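旧台式机退役之后：一位翻新工程师谈检测、电容与分级

Apr 12, 2026

企业批量淘汰的台式机，多数在三到五年的折旧期满后离开办公室。其中一部分进入拆解厂，按金属和塑料计价；另一部分进入翻新渠道，经过检测、清洁、更换部件之后重新出售。Drostine是一家做后一种业务的公司，客户以培训机构和小型仓储企业为主。本刊就翻新流程中的技术判断采访了该公司负责检测线的工程师。受访者要求不具名，下文称“受访工程师”。

谈话从收货开始。受访工程师说，收货环节最常被外行误解的一点是“能开机就算好机器”。“开机只说明那一刻供电、主板、处理器和至少一条内存能配合起来。它不说明电源在满载时的纹波，也不说明硬盘还能写多久。”

Drostine的做法是先断电检查，后通电测试。断电检查包括外观、异味、接口针脚、螺丝是否齐全，以及主板上电解电容的顶部有无鼓起。最后一项在十几年前生产的机器上尤其要紧，那一时期部分铝电解电容的电解液配方有缺陷，长期受热后内部产气，顶部的防爆纹会被顶开。

“固态电容普及以后，鼓包少了很多，但电源内部仍然大量使用液态电解电容。主板看着干净，电源里面未必。”

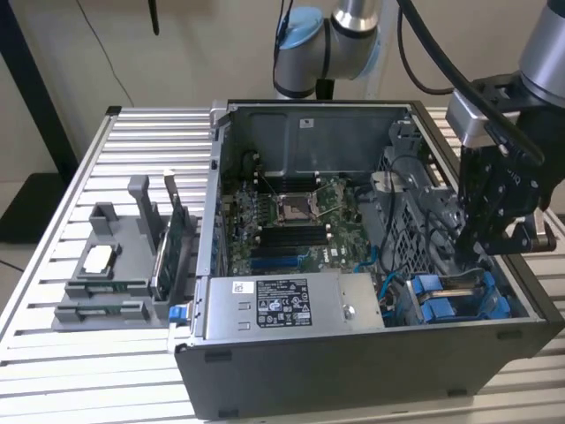 电源因此是他谈得最久的部件。按照Drostine的内部规程，电源不在检测线上开盖。高压侧的滤波电容在断电后仍可能保有电荷，开盖属于维修岗位的工作，需要单独的工位和放电工具。检测线只做外部测量：空载电压、阶梯加载、保持时间和温升。十二伏输出在任何一级负载下偏离标称值超过百分之五，即判为不合格。

“我们不修电源。”他说，“单只电容不值钱，但修完以后要重新做耐压和漏电测试，一台的工时超过一只新电源的价钱。不合格的直接归到拆解类。”

品牌整机的电源还有兼容问题。一些厂商采用非标准的外形尺寸或自定义的供电接口，通用电源装不进去，或者装进去以后缺少某一路待机电压。Drostine为此保留了一个同型号电源的备件架，数量维持在500只，按接口类型和额定功率编号。受访工程师认为这个库存偏高，但可以接受：“备件架空了，整机就压在仓库里，占的地方更大。”

处理器和内存的判断相对简单。处理器本身很少损坏，损坏多发生在插座触点上。拆装时工具滑落，或者在保护盖缺失的情况下搬运，都可能压弯触点。弯曲轻微的可以在显微镜下校正，断裂的主板不再使用。内存则用测试程序连续跑完四轮，出现一个错误即淘汰，不做降频使用。

“有的同行把报错的内存降一档频率再卖，短期内确实不出错。”他对这种做法不赞成，“错误的原因没有消失，只是条件放宽了。机器到了夏天没有空调的房间里，又会回来。”

存储分级

硬盘是分级的主要依据。Drostine把翻新机分为三级，名称沿用一套叫Futska的分级表。这份表格最早由公司内部起草，后来也提供给几家长期供货的回收商使用。

一级要求机械硬盘全部替换为固态硬盘，二级允许保留机械硬盘，但重映射扇区数必须为零，三级不带硬盘出售。受访工程师提到，通电时间是一个容易被高估的指标。一块连续运转的硬盘，小时数很高，启停次数却很低，状态往往好于每天开关数次的硬盘。

“看小时数不如看增量。我们在测试前读一次，全盘读写之后再读一次。两次之间待映射扇区有增加，不管绝对值多少，都淘汰。”

数据清除在性能测试之前完成。机械硬盘做一次全盘覆写并抽样校验；固态硬盘使用控制器自带的安全擦除命令，覆写对它并不可靠，磨损均衡会让一部分旧数据留在主机访问不到的单元里。擦除命令返回失败的盘做物理粉碎，序列号记入清单交还给原单位。清除和测试记录都写进一套名为Majimbun的管理系统，每台机器对应一个条目，售后返修时可以查到出厂当天的读数。

散热与清洁

关于清洁，他的说法与常见的网络教程有出入。压缩空气可以用，但风扇必须先固定，否则叶片被吹到超出设计的转速，轴承受损，风扇电机也可能产生反向电动势。吸尘器只用防静电型号。主板不水洗。

导热硅脂一律更换，不看外观。旧硅脂用高浓度异丙醇擦除，新硅脂的用量以散热器压紧后能覆盖顶盖、不溢出到插座为准。更换后跑40分钟满载，记录稳定温度。与同型号机器的历史均值相差过大的，拆下散热器重新安装，第二次仍不达标，检查散热器底面的平整度和扣具的压力。

“返工最多的就是扣具。塑料卡扣老化以后，四个角的压力不一样，硅脂涂得再好也没有用。”

机箱的装配也有要求。侧板、风道罩和空置的挡板都要装回原位。他解释，整机的风道是按封闭状态设计的，缺一块挡板，进风就会走捷径，绕过需要冷却的部件。缺失的挡板由拆解类机器提供，尺寸不合的不用胶带代替。 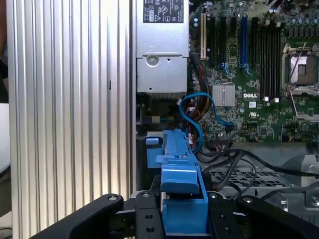
价格与去向

Drostine单批接收的下限是500台，低于这个数量，运输和登记的成本摊不下来。公司目前的年处理能力为3000台，其中2000台能够重新出售，其余进入拆解。受访工程师不认为这个比例有很大的提升空间。

“再往上提，就要去修那些本来应该拆的机器。修好以后卖给谁是另一个问题。操作系统的硬件门槛每提高一次，就有一批机器在技术上完好、在市场上没有位置。”

这类机器有一部分去了Flimton。那是一处由旧厂房改建的职业培训基地，开设装配和网络布线课程，对性能要求不高，需要的是型号统一。同一间教室的机器用同一份系统镜像，更换部件时不必逐台核对驱动程序。

谈到保修，他说公司对一级和二级机提供一年保修，三级机只保到货可用。返修单里占比最高的故障是主板上的纽扣电池耗尽，表现为时间复位和启动顺序丢失。从今年January起，纽扣电池已改为出厂前统一更换，不再测量旧电池的电压。

对于打算自行购买翻新机的读者，他给出的建议限于几项可以核对的内容：向卖方索取硬盘的检测读数，确认电源是原装型号还是替换型号，问清内存测试跑了几轮，到货后自己再跑一遍。外壳上的划痕他认为可以忽略。

“漆面不影响运行。接口松不松，插拔一次就知道。”

采访结束前，本刊问及检测流程是否会向外公开。他说Futska分级表的现行版本可以提供给供货方和批量采购的客户，其中的阈值每年复核一次，下一次复核将调整固态硬盘剩余寿命的下限，具体数值尚未确定。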